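January 21, 2024

Up at 7, earlier than I wanted. It had snowed again and the bus to Farnomness was late, so I stood at the stop and ate the sandwich I had packed for lunch. Rent went out this morning. I moved 70 dollars over from savings to cover the phone bill and will put it back when I get paid.

Mom called while I was still on the bus. She wants everyone at the house in April for Dad's birthday and is already asking who sleeps where. I said I would take the couch. She is also trying to find the old recipe for the walnut cake, the one with coffee in it. I think my aunt has it, in the tin with the buttons. Mom says she looked there already.

Worked until 2. The only picture I took all day is of the gray table with the duct tape on it.

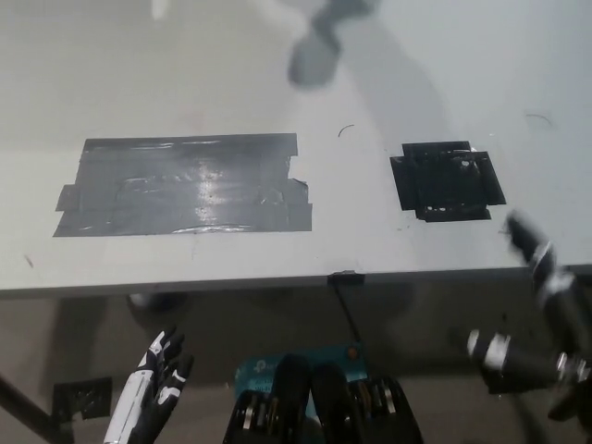

Evening

Rocío Espinoza came by to return my copy of Gokside, which she has had since last spring. She didn't like the ending. I told her I never got that far, and she told me the ending anyway, so now I don't have to. We had lentil soup and the last of the bread. She is thinking about leaving Grajales and going back to school, but the application costs money and she would need two letters. I said I would read her essay if she wants. She left before it got too icy.

After that I did laundry and found my other glove inside a pillowcase. I read 14 pages of the library book and fell asleep in the chair with the lamp on. My neck hurts now. Need to buy bread and stamps tomorrow, and call my aunt about the cake.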